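Snack Table Sorting – Clelline Gallery, Set 6

Single-serve snacks from the January sorting at Clelline, grouped by wrapper type and pack size. The full Wondville list runs to 1,763 entries, of which 678 are individually wrapped. Only packets small enough for the 75 mm tray slots were put out on the table.

Peanut crisp, net content marked 42 on the front. Crimped at both ends, so it goes in the end-seal group.

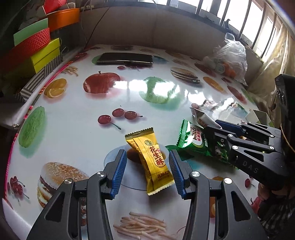
End-seal packets are filed by length first and color second. Bilis used to file by flavor, but that broke down with mixed boxes – the same wrapper size ended up in four or five slots. Torn wrappers are kept out of the count. Cartons are listed on a separate sheet under Delaunay, along with anything in a rigid tub.

Wafers and bars share one group. Slot width is set by the widest wrapper, measured across the crimp.

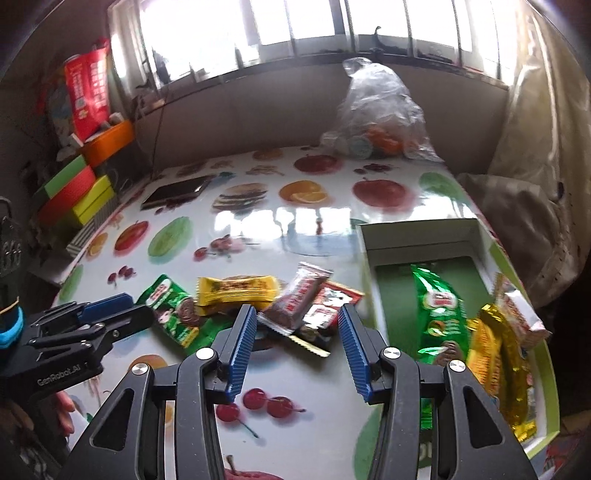
Green wafer packet, yellow packet and a wrapped bar with red lettering, on the fruit-print tablecloth.

Set 7 covers hard candy and jelly cups. Slot sizes for that set are still being checked.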